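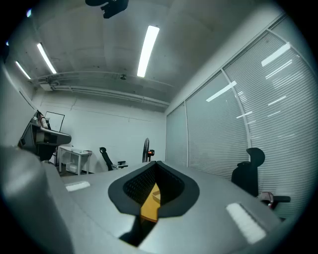

Turbidity in the lower Urkadach estuary rises and falls with the tide, and water samples taken at fixed clock times miss much of that change. We collected 3,313 bottle samples from eight stations between the river mouth and the Agbayani shoal. Each bottle was filled half a meter below the surface, capped, and kept dark until it was read. Readings were taken at Renside in an office room with a gray-painted concrete ceiling (Figure 3). Overhead light can reach the detector of an open-top meter, so every bottle was read under a closed lid. A blank of filtered estuary water was read before each batch, and the batch was repeated if the blank had drifted.

Figure 3. Room at Renside, view toward the ceiling.

Of the bottles collected, 1,909 passed all checks and were used in the tidal analysis. Most of the rest were dropped for late reading. Silt begins to clump in brackish water within hours, and a clumped sample scatters less light than the same mass of loose grains. Gentle inversion restores part of the signal but not all of it. Another 93 bottles were set aside as duplicates and used only to estimate reading error.
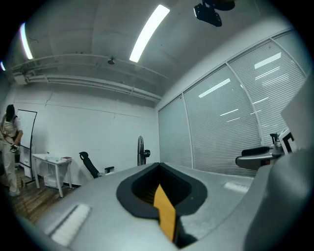 Why is the water at the mouth cloudiest shortly after low tide instead of at low tide itself? The bed is stirred most when the current is fast, and the current is close to still at the turn. The flood must first build enough speed to lift fine silt, and the silt then takes time to mix up to the depth of the bottle.

The lag was shorter at the shallow stations. At the Agbayani shoal the peak came early and faded quickly, in line with a thin layer of loose silt that is used up before the flood reaches full speed. Farther upstream the peak was broad and its timing less clear. River flow in September was low, and we make no claim for high-flow months.

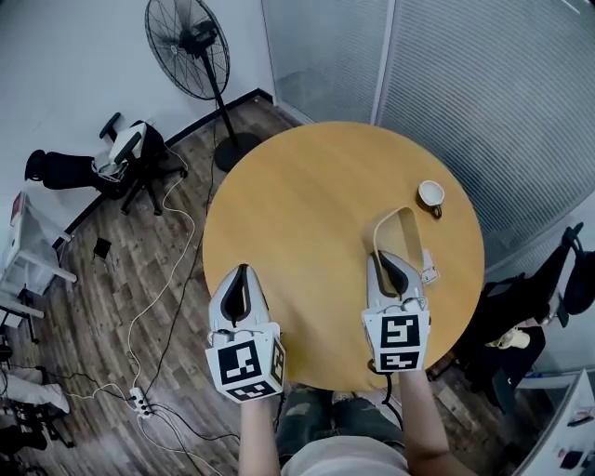
4.3 Limits of the bottle record

Bottles describe one depth. The Droken mooring, which carried sensors near the bed, was out of service for part of the study, and the two records overlap too little to correct one by the other.

Print this section | E-mail this section

Related items
Salt wedge position in the Urkadach estuary
Settling rates of fine silt in brackish water
Droken mooring: sensor notes

Comments

Rhun Ruddock, 4/29/20
Were the duplicates filled from the same cast? If not, the reading error includes patchiness in the water.

marshreader
Section 4.3 should give the overlap in tides.

tidewatch_k
We see the same lag in our creek, though ours is muddier after rain.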